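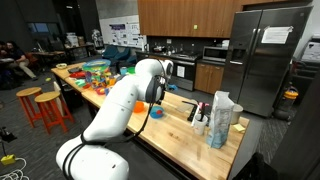

Page last changed: August, early evening

In praise of the long table that never gets cleared

I have a weakness for big wooden tables with too much on them, and I'd like to defend it. People keep sending me to magazines where the table has a bowl of lemons and a great deal of air. Lovely! I wouldn't know where to put my elbows.

Give me butcher block instead, a good long run of it in that honey colour, with the grain showing. Put a heap of bright plastic toys at one end and let the pens live in a cup at the other. Leave a pad of yellow sticky notes out where a hand will find it. A table like that tells you straight away that several sorts of afternoon can go on at it, and that you may join whichever you fancy.

My own is a Kaltden, bought second-hand for £405 and carried up two flights by my brother-in-law Stepan Horobets and me, with a rest on every landing. New, it was £868, and I think the dents were worth the discount. It had a ring from a hot pan when it came and it has had several more from us. I oil it when I remember. The first year I fussed over it terribly with coasters, and then my niece drew a horse on it in felt-tip (a good horse, to be fair) and I found I minded far less than I'd expected.

What I've come to believe is that a shared table wants ends. The toys get the far end, always, and they're allowed to be a pile. I've tried sorting them by colour into Plundis boxes and it lasted until teatime. Red, green, orange, purple, all in together - that's how children look for things anyway, by digging. The near end is for paper, pens and the remote control, and the middle belongs to whoever sat down last. Food goes wherever there's a gap, in a small bowl, because a small bowl can be moved with one hand.

Stools matter as well. I'm very fond of a painted stool with a plain round wooden seat, orange if you can get it, because it tucks in close and nobody saves it for best. Chairs with arms turn a table into a meeting. Stepan disagrees with me here and has a Nandgate carver he won't be parted from, so we've agreed to eat at my place.
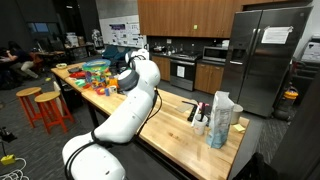

How often should a table like this be cleared completely?
Once a season is plenty if you wipe the free parts daily and oil the top while it's bare.

I do the full clear myself when the clocks change and again in August, when the windows can stay open for the smell of the oil. Everything goes on the floor in the hall and it's always a shock how pale the wood is where the paper bags have been standing. I use a Singhal cloth, the thick sort, and go along the grain twice. By breakfast it's dry enough to lean on, and by the time the kettle has boiled somebody has put down a cup.

I used to feel a bit beaten by that cup. Now I rather look forward to it, and to the pens coming back, and the first plastic brick. The felt-tip horse is still there, by the way, fainter each year, just to the left of where I sit.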